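July 23, 2023
Arena notebook, Plendthorpe – main ring and warm-up

Walked the main ring at six with Tumelo before the first horses came in. Footing is firmer along the long side by the judges' boxes than it was in January, and the corner at M still rides deep. Harrowed twice, the second pass at the shallow setting. Ayanda wants the track left alone between classes and only the center line touched up during breaks. Agreed, but someone has to go in by hand at A, where the entries all cut the same groove.

Watering: 980 gallons on the main ring, all of it before seven. Wind got up after that and the top dried out on the open end. Tumelo thinks we should hold back a third of the water and put it down at the lunch drag. Will try that tomorrow and write down how it rides at two o'clock.

Ngcobo was first to go in the small tour and felt sticky in the canter half-passes to the left. Ayanda rode him again in the warm-up afterward and said the same. She put it down to the footing at first, then rode Tostard over the same line with no trouble, so it is probably the horse. He has been short on that side since the long trailer ride. Walk work and poles only for 3 days, then look again.

Fiber test, second batch. We mixed the new fiber into a 20 meter strip at the far end of the warm-up, same sand as the rest. Hoof prints come out cleaner and there is less roll under the toe at the trot. Canter pirouettes left a shallow dish that did not fill back in after one pass with the drag. Old footing next to it needed two passes for the same job last week, so I can't call it better or worse yet. Need more horses over it, heavier ones too.

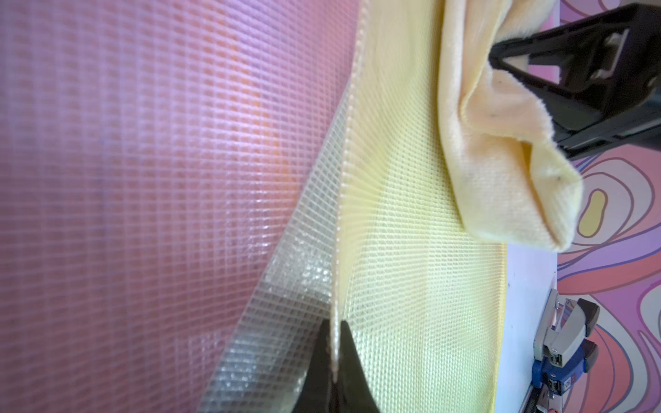

MAIN RING AND WARM-UP / Letters, boards, sound

Letter E was off by the width of my hand. Measured from the corner twice and moved it. All the others good. Two boards on the short side at C have come loose at the pins; Tumelo has put in longer pins and they hold if you lean on them, but a horse touching down there would still shift them.

Isemov spooked at the speaker on the B side in both his tests. It hums before the music comes in. Turned the gain down and the hum is mostly gone, though the freestyle riders may now say the music is too quiet at X. Sound check with Ayanda on Isemov once the last class is out, walk first and then the whole floor plan.

Freestyle timing: gaps between riders ran up to 2 minutes over, mostly from waiting on the halt signal at the sound desk. Ask for the rider's raised hand to be called over the radio from the A end.

To do
Rake A by hand at each break
Depth readings at M, H and X, before and after the lunch drag
New pins for the spare boards
Ask Ayanda how Ngcobo's back feels after the pole work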